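Grippers in the bedroom: open day at Bonach draws a crowd to Lultmont 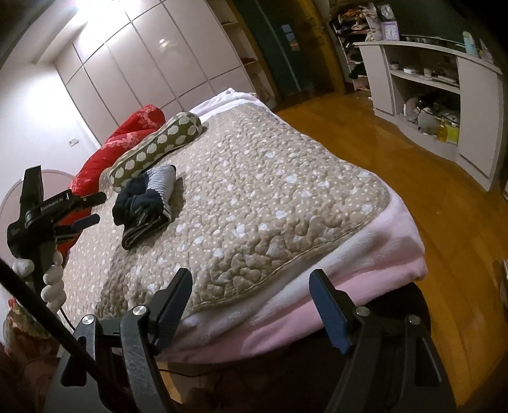 Two grippers over the bed at the Lultmont demonstration, folded clothes and a green polka-dot bolster on the mat.

LULTMONT – Making the bed is boring. Getting a machine to do it is very hard, and on Wednesday visitors to the Bonach open day got to see how much work goes into the trying.

Doors opened at 10 a.m. and the line was already down the front steps. 768 people signed in by closing, up from 111 at the first one, which was held in a much smaller building over in Fumham. Parking was a mess. The overflow lot filled before lunch and latecomers were sent to the school across the road.

The theme this time was housework. No welding arms, no conveyor belts. Bonach wanted people to see robots-in-training dealing with the stuff most of us have lying around at home – blankets, pillows, shirts, socks.

The bedroom session was the one everybody asked about. Short groups, in and out, no flash photos. The job: clothes on a bed. Pick up, move, put down, do it over. Operators work with grippers held in the hand, and the recorded movements are used later to teach a robot arm the same task. One of the grippers on show carried the name GenRobot.AI on its arm.

Why clothes? Staff got that question all day. A box is the same box every time you grab it. A sweater is not. It sags, it bunches, it hides its own sleeves. Then put it on a soft bed with a fleece blanket hanging off the side and the machine has to work out where the shirt ends and the bedding starts. Harder than it sounds, we were told more than once.

Sessions ran 90 seconds per attempt, with a reset in between. Some attempts went fine. One rolled-up shirt came undone halfway across the bed and got a round of applause anyway. Another time the gripper came up with nothing and the kids in the front row thought that was the best part of the morning.

Bonach says its home tasks collection now stands at 1,343 recorded attempts, most of them with cloth of one kind or another. Kitchen work is next, starting with dish towels and plastic tubs. Glassware will wait a while.

Visitors could try the grippers for themselves at a table in the hallway. Long wait, worth it. The trick is to go slow and close on the fold, not the edge. Your reporter managed a washcloth on the third go and dropped a sock twice. The hand gets tired faster then you'd expect.

Not everyone came away convinced. Several people at the question session wanted to know when any of this would be for sale, and what it would cost. No date, no price, was the answer. Others asked about cameras in the home and who gets to keep the recordings. Bonach said its sessions are filmed only with the agreement of whoever lives there and that faces are removed before anything is stored. A handout with more detail ran out by 2 p.m. and is supposed to go up on the company's website this week.

Zavala, the parts supplier that shares the Lultmont site, had its own room downstairs with gripper fingers and pads laid out for people to handle. Quieter in there but a good stop for anyone who likes to see how things come apart. They also had the better coffee.

School groups took up most of the morning slots. The afternoon was mixed – retirees, a few job seekers, plenty of parents with strollers. Bonach had openings posted by the door for gripper operators, part time, training included. The sign-up sheet was on its second page by mid-afternoon.

Next open day is planned for Febuary, again at Lultmont, with the kitchen session added if it is ready. Entry stays free but the bedroom and kitchen sessions will need a timed ticket, after complaints about the wait. Tickets can be picked up at the front desk or reserved by phone. Children under 12 need an adult with them in all the demonstration rooms. The building has a ramp at the side entrance, and there is an elevator to the lower floor.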